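The Briltlow Letter
2021-08-31
Household: The Pile

In July I promised to stop folding laundry on the bed. I have kept that promise on every day when there was no laundry.

The trouble is that the bed is the only flat surface in the place big enough for a shirt with both arms out. The folding table I ordered from Plurnard was 4 inches shorter than the listing said and now holds up a fern. So it's back to the mattress, with a deadline, since sooner or later somebody has to sleep there.

A reader in Parnine wrote in to recommend folding the dark things first, while you still care what you look like in public. I save them for last. Black cloth shows every speck of lint, and I'd like to be too tired to notice - a system that has served me well for years.
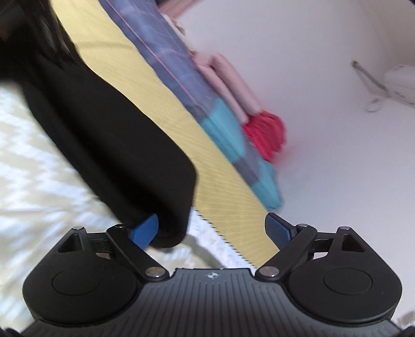
Word count: 267 (whole issue)

Four stacked up against the wall and a black one still to go. The stack always looks finished before I am. Next month: socks, and whether 70 of them can reasonably be called a collection. Send your own folding advice by replying to this letter, and please keep it under 500 words this time.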